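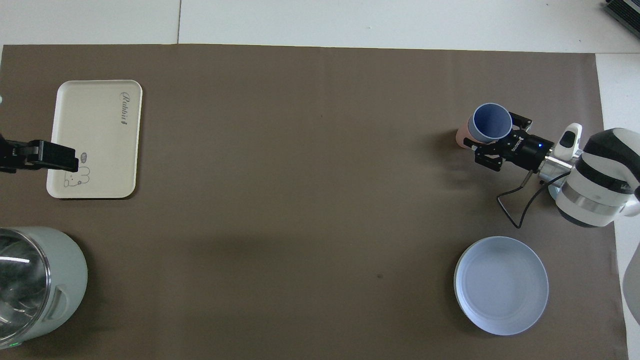

Seven dollars for a cup my toddler will throw at the wall is six too many, one parent wrote on the pre-order page, and plenty of the 200 comments that followed said much the same.

Selludora hears it. The Flundalholm housewares company opens orders in November for Kiteck, a children's table range of cups, plates and bowls, and it's doing so without claiming the set will change anyone's mealtimes. Kids will still tip their peas on the floor. We doubt any plate has ever got a child to eat zucchini, whatever the label said.

What Kiteck does offer is 16 pieces in a few soft colours, meant to be stacked after the wash-up and put away in one cupboard. Selludora has been wary of the word "system" and has left it off the box. It has also dropped the word "unbreakable", having read 211 customer letters about other products that used it.

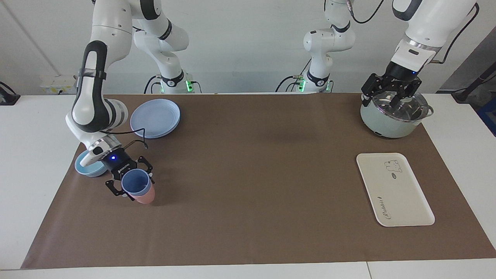 Plates and a bowl on a brown table mat, with two stacked cups held just above it.

Cups will also be sold singly, so a family that loses one at the park doesn't have to buy the lot again. Parents who already own a drawer of mismatched cups probably don't need more, and the company would sooner say so now than deal with the returns.

Kiteck will be stocked at the Selludora shop and at Namboodiri stores. Prices for the full set will be posted when orders open. No launch discount is planned, as we've never met one that wasn't built into the price first.

Media enquiries: Selludora press office, Flundalholm.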